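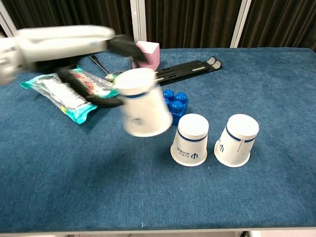

White paper cups, base up, on blue fabric.

Home Garden Workshop Kitchen Metalwork Ask

Setting Up and Looking After a Garden Sundial

By Ngozi Nnaji
March

Most garden sundials are wrong, and most of them can be fixed in an afternoon with a level, a square and a piece of string. The tips below are for the common horizontal kind, a flat plate with a slanted fin. The fin is called the gnomon, and its slanted upper edge, which casts the line you read, is called the style.

Check the angle before you do anything else

The slanted edge has to rise from the plate at an angle equal to your latitude. Look up your latitude, then measure the fin with a protractor or an adjustable bevel. A lot of store-bought dials are cast at one angle and sold everywhere. If yours is out by a degree or two you can correct it with a wedge. If it is out by ten or more, the wedge will look odd but it will still work.

If the fin is too steep for your latitude, raise the south side of the plate. If it is too shallow, raise the north side. On a plate ten inches across, each degree takes a little over one sixth of an inch at the raised edge. Cut the wedge from slate or a scrap of exterior PVC trim. Cedar is fine too but it moves with the weather, and you will be checking it every spring.

The wedge only works if the hour lines were laid out to match the fin in the first place. On ornamental dials they often were not. Two quick checks: the 6 a.m. and 6 p.m. lines should form one straight line across the plate, square to the noon line, and the hours should be closer together near noon than they are toward six. If every hour is spaced the same, like a clock face, the plate is decoration and no wedge will help.

Is the fin square to the plate?

Stand a small try square on the plate against the side of the fin. Brass fins get bent when someone picks the dial up by them. Bend it back with the plate clamped to the bench over a folded towel, using two blocks of hardwood on the fin as a vise. Go slowly. Old cast brass can crack at the foot, and if you see a hairline there, leave it alone and accept the lean.

Loose fins are usually held by two screws from underneath. Replace rusted steel screws with brass or bronze ones of the same size. Put a dab of grease on the threads.

The post

A dial on a wobbly post is a waste of time. I set mine in a hole 19 inches deep, on four inches of gravel, with concrete poured around it and sloped away at the top so rain runs off. Frost goes deeper than that in some places, so ask locally before digging. Call before you dig as well, even for one small hole.

Choose the spot in winter if you can. The sun is low then, and a place that is bright all day in June may be behind the garage until eleven in December. In Peveck I get good light from midmorning on, which is enough.

Let the concrete cure for a week before you fix the plate. Then level the top both ways, north to south and east to west, with a short level. Shim with stainless washers if needed. Level the plate first and add the latitude wedge afterward.

Finding true north

Do not use a compass straight off the dial. It points to magnetic north, and the difference from true north depends on where you live. Look up the declination for your town. If it is 12 degrees east, true north is where the compass reads 348. If it is 12 degrees west, true north is at a reading of 12. Keep the compass well away from the rebar, your belt buckle and the phone in your pocket.

The string method is better and needs no compass.

1. Find the sunrise and sunset times for the day. The midpoint between them is solar noon, close enough for this job.
2. Hang a weight on a string from a tripod or a stepladder so its shadow falls across the top of the post.
3. Steady the weight in a jar of water if there is any breeze.
4. At solar noon, mark two points along the shadow and join them with a pencil and straightedge. That line runs north and south.
5. Line up the noon mark of the plate with it. In the northern hemisphere the high end of the fin goes to the north.

Do it on two different days and compare the lines. Mine were off from each other by the thickness of the pencil.

Why it still disagrees with your watch

A well-set dial shows local sun time. Three things separate that from the time on your phone.

Daylight time is a full hour. Some people turn the dial to allow for it. Don't. Turning the plate throws off every hour by a different amount.

Longitude is four minutes for each degree you are from the meridian your time zone is based on. If you live five degrees east of it the dial runs twenty minutes fast all year. If you live west of it the dial runs slow.

The last one is the equation of time, which changes through the year. The dial runs ahead of clock time by as much as sixteen minutes in early November and behind by about fourteen in the middle of February. It is close to zero in mid-April, mid-June, at the start of September and in late December. Print a small correction table, laminate it and keep it inside the shed door.

Fixing the plate down

Use a neutral-cure silicone if you may want to lift the plate again. The ordinary kind that smells like vinegar will stain brass and copper. Three blobs the size of a nickel are enough. For a dial worth stealing, use threaded studs set in epoxy and drill the post to match. Dry fit it and check the noon line again before the epoxy goes in, as you will not get a second try.

Cleaning

Brass that has gone an even brown is protected by that brown layer, and you can leave it. Wash it with warm water and a drop of dish soap, using a soft toothbrush in the numerals. Rinse and dry it the same day.

Green powdery spots are different. Pick them out with a wooden skewer and wash the spot, then wax. I use Zalteo clear paste wax twice a year, thin, buffed with an old T-shirt. Any clear paste wax without abrasive in it will do. Warm the plate in the sun first so the wax flows into the lines.

Polish eats detail. Every time you shine a dial you take off a little metal, and it comes off the edges of the numerals first. I have an old plate with a 67 scratched on the back and almost nothing left of the hours on the front, and that was done with a rag and a can of polish. Lacquered brass should never see polish at all. If the lacquer is peeling, strip all of it and switch to wax.

For slate, use plain water and a nylon brush. No vinegar, and no pressure washer. If the cut lines have gone faint, run thinned white enamel into them, let it set for ten minutes and wipe across the lines with a barely damp rag on a flat block.

For lead dials, wear gloves, keep kids off the job and do not sand.

Winter

Stone and slate can stay out if water does not sit on them. Thin cast dials with a hollow underneath should come in, or have the hollow filled, as trapped water will freeze and lift them. If you take the plate off, scribe a small line across the edge of the plate and onto the post so it goes back the same way. Recheck level in spring. Posts heave more than you would think.

Buying secondhand

Bring a protractor. At the Gasteteo flea market I have paid up to 70 dollars for a good plate, and walked past nicer-looking ones for less. Look at the noon line: on a dial with a thick fin there should be two of them, spaced apart by the thickness of the metal, one for each edge. A maker who bothered with that gap generally got the rest right.

Related

Resetting a weather vane that sticks
Waxing outdoor bronze
How to read a spirit level and test it for error
Cleaning an old brass barometer case
Best screws for outdoor brass
Obi mortar mix: how much water to add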